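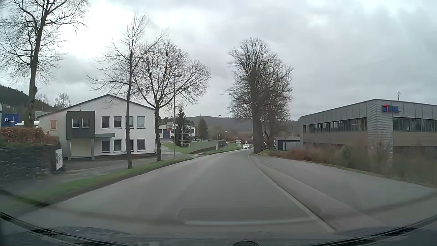 5.2 The seam problem

I'd love to say we caught this one in simulation, but we didn't. Janka Koubek caught it from the driver's seat, with both hands already on the wheel, when the car started easing itself to the right on the road out of Prurau as if it had somewhere to be.

Some background first. Our lane keeper (the Gilmartin stack, with the changes from Section 3) wants two boundaries. If it only finds one, it takes that line, adds the last lane width it trusted, and carries on. On most of the Vineck loop that works fine! The stretch in Figure 5 is harder: there's no visible center line, so the pale edge line on the right has to do all the work. And then just past it there's a wide paved strip with a lighter seam running along it. To you and me that's a seam. To our detector it was a long, thin, bright thing going more or less the right way, and it scored well.

So on the run in question the detector held the edge line for a while, dropped it for 4 frames, and picked up the seam when it came back. The tracker should have thrown that out as too big a jump. It didn't, and that part is my fault. I had loosened the jump limit two weeks earlier to stop the thing from giving up on the bends near Drinside, and I never put it back. The planner was then told the lane had moved right, and it followed.

Janka took over before the wheels reached the edge line, and there was no contact with anything. We still logged it as a safety event and parked the car for the rest of the day, which I was grumpy about at the time and am not grumpy about now.

Hanneke Jacobs went back through the logs afterward and pulled 1,764 frames from the same stretch. The detector preferred the seam in 13 of them. That sounds tiny until you remember that the tracker was happy to believe a single one. She also found that the confidence value barely dipped during the swap, so the warning chime (tied to confidence, again my choice) stayed quiet the whole time. Janka had no help from the car at all.

We made two changes. The jump limit is back to its old value, with a separate setting for tight bends. And when the car is working from one boundary only, any sideways shift in that boundary now sounds the chime, whatever the confidence says. It chimes too much. Janka has asked for a different sound, and we're still arguing about which one.

5 shares
4 comments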